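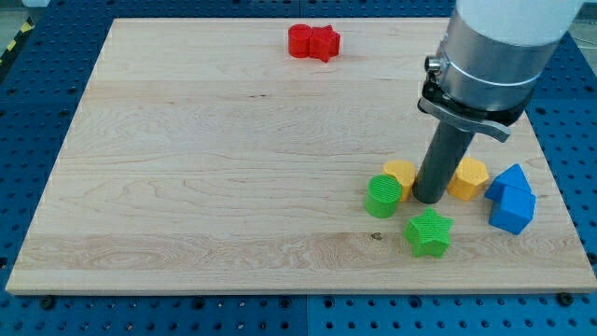 3.2 Building the table in the Dernthorpe workshop

We put the cell together over one July in the shared workshop at Dernthorpe, mostly in the evenings, when the bigger machines were quiet and there was room to spread things out. The arm pushes small coloured blocks about on a wooden board with a plain dark cylinder (Figure 3), and we grew rather fond of that simple tool – it has no fingers to adjust and a new one can be turned in an evening.

Figure 3. The pushing tool among the blocks on the board, with the perforated blue table beneath.

The board took longer than we care to admit. Our first, cut to 636 mm, rocked slightly at one corner, and the Lollow controller took every wobble for a contact. Of the 66 trial pushes we logged with it, 9 had to be thrown away. The second board sits flat, and we have left it alone ever since. Readers planning something similar at home should allow about 6 evenings for levelling and calibration, and a good deal of tea besides. The Keltov scripts used for calibration are listed in the appendix.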